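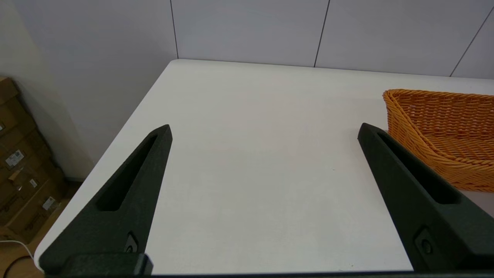 Arbeitsbereich Ordnung und Material, Standort Favton

Zwischenbericht an die Förderstelle, Juli 2024
Verfasst von Archana Singhal

Im Antrag stand, dass ein fester Korb auf dem Arbeitstisch die Suchzeiten senkt. Nach der ersten Hälfte der Laufzeit kann ich das nicht bestätigen. Bewilligt waren 702 Euro, davon sind 61 Euro noch nicht ausgegeben.

Der weiße Tisch bleibt bis auf den orangefarbenen Flechtkorb an der Seite frei. Das sieht ordentlich aus, sagt aber wenig darüber, ob jemand seine Sachen schneller findet. Makis Rallis hält die Regel für einen Erfolg. Ich habe von ihm seit April keine Aufzeichnungen bekommen, die das stützen - nur mündliche Eindrücke.

Beim Korb selbst habe ich Zweifel. Das Geflecht hat kleine Lücken, für Büroklammern und ähnlichen Kleinkram taugt er vermutlich nicht. Weiche, größere Teile sind unproblematisch, füllen ihn aber schnell. Mehwish Cheema schlägt einen Einsatz aus Stoff vor. Bevor wir dafür Geld ausgeben, möchte ich wissen, was überhaupt hineinsoll.

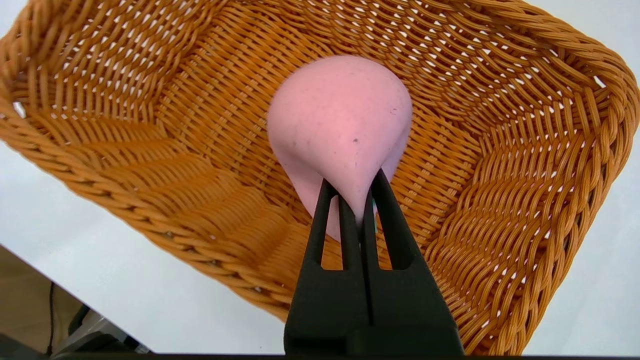

Korb von innen, mit rosafarbenem weichem Teil

Offen ist außerdem die Liste der Gegenstände. Sie umfasst 22 Positionen, zwei davon sind doppelt geführt. Narendra Nautiyal bereinigt sie. Eine Ausweitung auf den Standort Cuvurdale beantrage ich vorerst nicht. Der Restbetrag bleibt bis zum Abschlussbericht gesperrt.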